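Plenlow handheld grippers, one month in

I put off writing this up until the second firmware came out in August, and I'm glad I waited, as two of my original complaints are gone. What follows is about the Plenlow pair kit: two handheld grippers, two chargers, a hard case and a year of their upload service. I paid full price.

The idea will be familiar to most readers here. You hold one gripper in each hand, do a chore with them, and the recordings become training demonstrations for a two-arm setup. Plenlow sells the arms as well, but the files export to an open format and I have been training on our own bench.

Build first. The jaws have no play that I could measure at the tips when new. After about 200 episodes the right unit had developed a faint click on closing, which went away when I retightened the linkage screws. The manual gives a torque value for these in an appendix and nowhere else. Put a drop of medium threadlocker on them on day one.

Weight is acceptable for short sessions. My limit is 50 episodes before my wrists start to shape the data, and Sunee Klinhom, who recorded half of our set, stopped at the same number without being told mine. The trigger spring is stiffer than the one on the Hakim units we used last year. I prefer it. Sunee does not.

Sync between the two units used to drift over long takes. With the new firmware I see no drift worth correcting in anything under four minutes, and a garment episode is far shorter than that. The remaining irritation is the start procedure: both units have to be armed in the right order, left then right, and if you get it wrong the right unit records a file with no partner. The upload tool accepts the orphan without a warning. I lost most of a Thursday to this.

The upload service is the weak part. The base plan covers 3,000 episodes, which is fine for a small group, but rejected episodes count against the total and there is no way to delete them yourself. I wrote to support and Ghada Obeidat there cleared 106 of them by hand within the day. Good support, poor design.

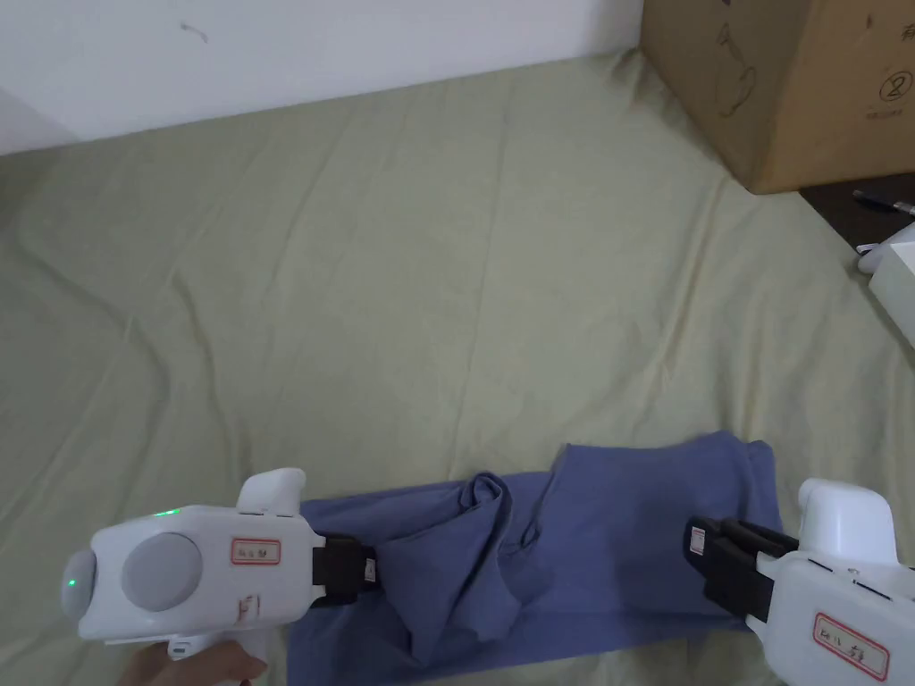
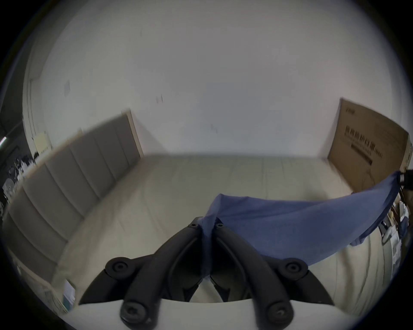
Cloth is where I would expect a kit like this to earn its price, and it mostly does. The tips close fully to a point, so you can take a thin edge without first gathering a lump of material. Pulling a piece taut between the two hands is the easy part. The blue one held at both ends over the bedsheet still has a twisted fold standing up left of the middle, and that sort of fold is what our policy handles worst. It learned to grip both ends within the first training run. What it does about slack in the center is inconsistent, and I don't blame the hardware for that. More episodes starting from a bunched state helped a little. Slower hands helped more.

Two requests for Plenlow, if anyone there reads this. Let me mark an episode as bad from the trigger, with a double press or similar, so I don't have to put a gripper down. And sell the fingertips separately. At present a worn tip means buying the whole finger assembly.

I'd buy the kit again at the current price, without renewing the upload service. Pouran Asadi has lent me her Rirnwood pair for comparison, and I'll post numbers when I've put the same folding task through both.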